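**Budget check: two-arm setup for desk tasks, 4,000 total**

**gridline_po** – 4/19/23

I have 4,000 to spend before September and I need a sanity check on the split. The arms are already paid for out of another line, so this is everything else: spare fingers, cameras, mounts, a table, and props for the tasks. We do small desk work, mostly picking up pens and brushes and putting them in and out of holders. No heavy parts, nothing over a pound.

My draft:

- Spare gripper fingers, two sets
- One chest-height camera and one overhead, with mounts
- Table, black top
- Props
- Whatever is left goes to cables and power

Dunmore quoted me for the table and mounts together. Letstead quoted for the mounts alone and came in lower, but their lead time is 13 weeks. This is the kind of layout I'm buying for:

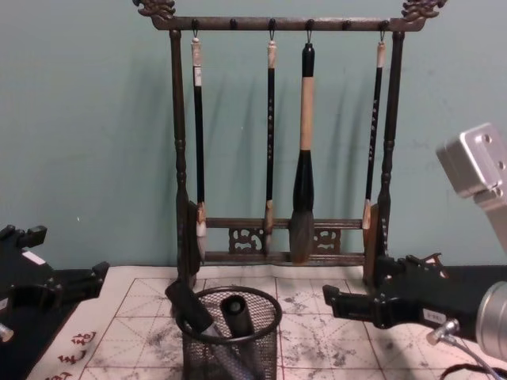 *Both grippers at the calligraphy station, mesh holder in front of the rack.*

Main question is whether two sets of fingers is enough, and whether I'm spending too little on props.

---

**tornlabel**

Two sets is fine if you're only handling pens. Fingers wear slower than people think on light stuff. I would move that money into a second table so you can leave one task standing while you build the next. We lost more hours to resetting than to any breakage.

---

**marrow_st**

Disagree with tornlabel on the fingers. We went through 9 sets in our first year. Most of that was hitting the table, not wear. With two arms reaching into one mat-sized area you are going to bump things. Buy four sets.

Dunmore is fine. I've had two tables from them and both were flat. Can't say much more than that about a table.

---

**tornlabel**

Nine sets sounds like you were running too fast near the surface. What speed limit were you using?

---

**marrow_st**

Default. We turned it down later and it helped, I'll give you that. But a new team will run at default too, so I'd still budget for it.

---

**gridline_po**

We are a new team, so noted. I'll price four sets and see what falls off the bottom of the list. Second table probably doesn't fit in the room anyway.

---

**penfold88**

What do you have down for props? People always put in some tiny number and then go back to purchasing every two weeks.

---

**gridline_po**

100. It covers the practice cloth, the rack, four brushes and the mesh holder, plus a few extra markers. All of it is cheap. I left the full-size one below since somebody will want to see how much room the arms take up on the cloth.
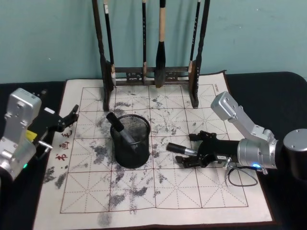 My worry is the reach. The brush has to go across to the holder and the arm has to fold back quite a way to do it, so I'm trying to decide if the bases should be bolted to the table or put on rails. Rails from Biltik would take a big bite out of the total, more than the cameras.

---

**penfold88**

Don't buy rails. Clamp the bases, run it for a month, then bolt them once you know where they want to be. Clamps are cheap and you'll use them for something else later.

On the props, 100 is OK for the first round but double it. Brushes are a consumable. The bristles get bent and then every brush hangs differently. Buy the same brush in bulk now because the shop will stop carrying it.

---

**marrow_st**

Agree on clamps. Also buy two of the cloth. The marks build up, and if you compare early and late runs you'll want to know which cloth you were on.

---

**kestner_lab**

Going the other way on the rails. We bought the Biltik ones and I'd do it again. If you plan to change tasks often, moving a clamped base means recalibrating by hand every time, and that is staff hours you aren't counting. On a one-task setup, sure, clamp it.

---

**penfold88**

He has one task and 4,000.

---

**kestner_lab**

He said "small desk work," which is more than one task. But fine, at that budget I'd wait too. Just leave room on the table edge for rails so you don't have to replace it. Ask Dunmore for the deeper top.

---

**gridline_po**

OK, revised list:

- Gripper fingers, four sets
- Two cameras. Mounts from Dunmore, I can't wait 13 weeks
- Table with the deeper top
- Clamps, no rails this year
- Props doubled, with two cloths and a box of the same brush
- Cables and power, smaller than I'd like

Does anyone have experience with Penik for power supplies? They are on our approved vendor list and it would save me a form.

---

**tornlabel**

We use Penik. No complaints. Order the longer leads, the standard ones won't reach the floor from a deep table.

---

**gridline_po**

Thanks. Longer leads added. Sending it to purchasing tomorrow and I'll post the final split when it clears.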